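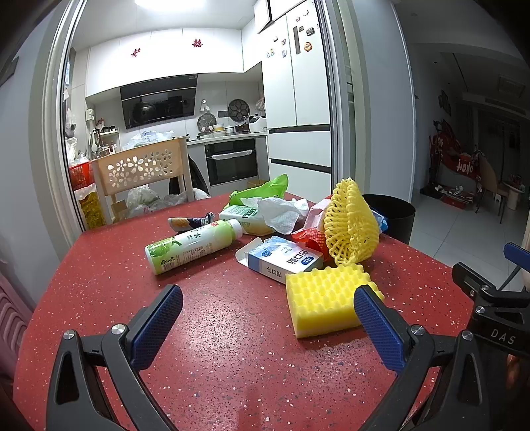 The bus to Cavico leaves the clubhouse at six in the morning, and the goalkeeper is always the first one on it. Parvaneh Ansari takes the seat behind the driver, puts her gloves on her knees and closes her eyes. She does not sleep. She told me she is going through the corner kicks of the last match, one after another, until she knows where her feet were at each of them.

Costora had conceded only once in the previous five matches when I traveled with the team in the spring. For a club which came up from the regional division two years before, and which many people expected to go straight back down, this was a strange thing to see in the table. They were fourth. In January they had been second from the bottom.

What changed in those months is a question with many answers, depending on who gives it. The players speak about the defeat in Vinik, 5–0, on a field so hard that the ball jumped over people's heads. The supporters speak about the weather, which became better. The coach, Jingyi Wan, does not like to speak about it at all. She prefers to talk about distances.

"Before, there were always 20 meters between our midfield and our defense," she said, in the small office behind the changing rooms. "You can park a bus there. Every team in the league parked a bus there."

Wan played as a defender for eleven seasons, most of them in the second division, and she never scored a goal. She mentions this without sadness. When she took over Costora she inherited a team that liked to attack and was not very good at it. The old system asked both full-backs to go forward at the same time, and when the ball was lost they had to run back 60 meters looking at the backs of other people. After Vinik, she stopped it. One full-back could go, the other one stayed, and the two central midfielders were forbidden to cross a line that she painted herself on the training field. The paint is still there, a little pale now.

The first match with the new plan was against Asadi, at home, and 95 people paid to see it. It finished 0–0, and the second half was, by all reports, terrible. Someone in the stand shouted that he wanted his money back. Wan remembers the match with great affection.

"I went home and I ate a full dinner," she said. "First time in many weeks."

Ansari remembers it too, for another reason. She had only one save to make that evening, a low shot in the 88th minute, and her hands were so cold that she pushed it out with her wrist. Until then she had been the busiest goalkeeper in the league. It is a difficult thing to explain to someone who has not played in this position, she says, but having little to do is more tiring than having a lot. With ten shots to save you are inside the match. With one, you must keep yourself awake for it.

She is 31 and came late to the position. As a girl she was a winger, quick and rather selfish in her own words, and she went in goal at 17 when the regular keeper broke a finger during the warm-up. The team lost 4–3. She liked it so much that she asked to stay there. From her years on the wing she has kept a good right foot, and Wan uses it. When Costora win the ball in their own half, it often goes back to Ansari first, even if there is a free player in front. She waits, sometimes for three or four seconds, with a forward running at her, and then she plays it over the first line of pressure.

In the stand it looks like madness. In Cavico, the morning I went with them, the home supporters laughed when she did it the first time and were quiet by the third. The goal came from exactly this pass, in the 34th minute: Ansari to the left side, one touch inside, a cross that was not very good, and a defender who put it into her own net with her knee. Costora then defended for almost an hour. They defended quite deep, deeper than Wan wanted, and she walked up and down beside the bench with both arms pushing forward like a person who closes a heavy drawer. It ended 1–0.

There is a limit to how far this can go. The club has a small squad, and several of the players work during the day. Training starts at seven in the evening and finishes when the lights are turned off. In the last month of the season the tiredness was easy to see, and three defeats in four matches pushed Costora down to sixth. Against Vinik, in the return match, they lost again, but this time 2–1, and with a header against the crossbar in added time. The attendance was 974, the biggest at the ground since promotion. Many of them stayed to applaud, and Ansari went to the fence still wearing one glove – the other she had thrown at the post.

A bigger club asked about her in the summer break. She does not want to say which one, and Wan says she has heard nothing, in a way that suggests she has heard everything. The contract has one more year. The league will start again with a trip to Asadi, where the field is narrow and the wind comes from behind one goal for the full 90 minutes.

Wan has already been there to measure it. She walked from one side to the other with a long tape, alone, on a Sunday, and wrote the number in her notebook. The new line on the training field will be two meters further forward.

26 June 2019

More from Football
The long road back from a torn knee ligament
Why second-division teams stopped taking short corners
Asadi: a small ground and its famous wind
Letters: your memories of the Vinik cup run

Contact the magazine | Subscriptions | © 2019 All rights reserved | Back to top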